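Home | Blog | About | Archive | Contact

The shungite pyramid and me

Reading time: 4 min

My mother-in-law gave me a small black pyramid in March. She put it beside the router, adjusted it so that one corner faced the hallway, and told me I'd be sleeping better by the end of the week. I said thank you, as I was brought up to.

The pyramid is made by a firm called Florska, and it came with a leaflet folded so many times that it had nearly become a pyramid itself. It would, the leaflet said, "harmonise" the waves coming off household electronics within a radius of 8 metres. It didn't say what the waves would be in harmony with. It did say to rinse the pyramid under the cold tap once a month, to get rid of everything it had soaked up, and I spent longer than I'd like wondering where that leaves the people downstream of us.

I should explain that I'm not relaxed about this sort of thing either. I once moved my bed to the other side of the room after reading half an article about smart meters. So I'm hardly in a position to laugh at Britt-Marie Haugland, who is a retired bookkeeper, does her own tax return in ink and has got through more crises than I have. She doesn't like the idea of something invisible going through her grandchildren. Put like that, I don't much like it either.
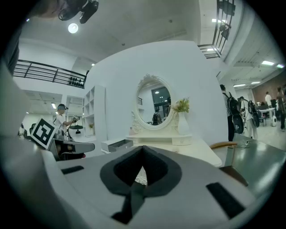

Anyway, I did what I always do, and rang Alvar. Alvar Bråten and I shared a flat in Handen when we were both too poor to heat it, and he has spent his working life since then up masts and on roofs, fixing the things that the leaflets are worried about. He is very patient on the phone. I read him the section on harmonising and there was a long silence, during which I could hear him eating toast.

He asked whether the wifi still worked with the pyramid next to the router. I said it did. He asked whether it worked as well as before. I said it was as bad as it had ever been in the kitchen and fine everywhere else. "Well then," he said, and went on with his toast.

It took me a minute to get there. If a lump of rock were soaking up what the router sends out, the router would be no use to anybody. The same goes for the stickers people put on the backs of their phones. A phone that couldn't get its signal out past the sticker would have to turn itself up to reach the mast, and one that got it out quite happily would have a sticker on it. I've had one of those stickers. It was an Ultar, gold, with a sort of maze on it, and it came off in my coat pocket and attached itself to a bus ticket.

Alvar's other point was the one I've thought about most since. Radio waves and X-rays both get called radiation, as do the warmth off a stove and the light from a lamp, and it's an unlucky word to have for all of them. The kind that knocks bits off atoms is right up at one end. Phones and routers are a long way down the other, and the thing they're known to do, if there's enough of it, is warm you up slightly. The limits are set well below the point where that would matter. He said if I was still bothered I could hold the phone a bit further from my head, as distance does more than any sticker and costs nothing.
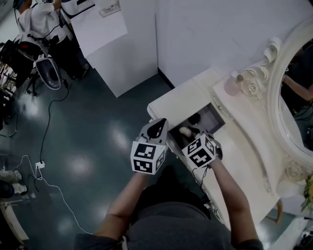
I passed this on over Sunday-best coffee and the good biscuits, in what I thought was a tactful way. Britt-Marie listened to all of it. Then she asked why, if it was all so harmless, Alvar had to switch the masts off before he climbed up to them. I didn't know. I had to ring him back.

(You don't want to be right in front of a big transmitter with your face against it, is the answer. By the time you're down on the pavement it has thinned out enormously. He sounded pleased with her for asking and said she'd have made a decent engineer.)

I looked up what the pyramid costs. I wish I hadn't. The small one is 34 euros, the large one is 100, and there's a set for the whole house from a rival outfit, Skjelbred, which includes a mat to stand your bare feet on and a certificate with your name on it. The Skjelbred page had 2,509 reviews when I looked, nearly all of them five stars, and a great many from people who had slept better.
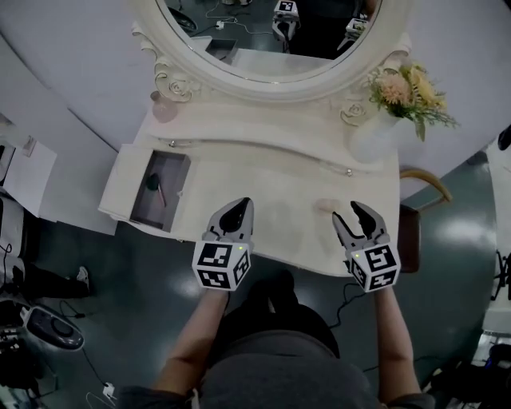

I don't think they're lying, which is the awkward part. I slept better too. I slept very well for nine nights running, and on the tenth I worked out that I'd stopped taking the phone to bed, as it had seemed rude to lie there scrolling after she'd gone to the trouble. It had been charging in the hall, next to the pyramid, and I'd been reading a library book about canals until my eyes shut.

I told Britt-Marie this as well. She said she didn't mind how it worked.

The pyramid has stayed where it is. It holds down the post, and the cat has left it alone, and I dust it when I know we're expecting her. I haven't rinsed it. Last time she came she ran a finger along one edge, looked at me, and took it off to the kitchen tap without a word.

Recent posts
The great kitchen wifi dead spot, part three
I read a book about canals
What I keep in the cable drawer
Smart meters and the moving of the bed
Landlines: a short goodbye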